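Does a ministerial report have any legal weight when a bill relies on it?

Posted Thursday, October 18, 2018

Our assembly is voting on an amendment to the public order act. The explanatory memorandum cites a report by a health advisory panel several times, but the report is not annexed to the bill. If the amendment passes and is challenged, can the court look at the report? And does it matter if the memorandum overstates what the panel found?

Aliki Alexiou

Depends on the country. In most common law systems the report is not law. It can be used as an aid to interpretation where the wording is ambiguous, and in a rights challenge it can be put in as evidence of what the legislature had before it. Overstating it does not void the act.
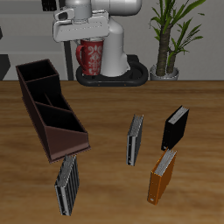
On the second point, compare the memorandum with the panel's own text, paragraph by paragraph. Panels tend to write "a contributing factor" and ministers tend to repeat it as "the cause". Courts applying a proportionality test do look at that gap. A loose summary can be accurate and still useless: "a red mug with a white pattern" fits the one by the robot arm, yet it leaves out whether the pattern is floral or damask, and a section that turned on the difference could not rest on it. Ask the clerk for the full report. Ours ran to 310 pages and the memorandum relied on 2 of them.

Elin Rowlands

Had the same thing here with a licensing bill. Report was never published, we had to put in a records request and it took 17 days. Check if yours has a similar rule.

Kukano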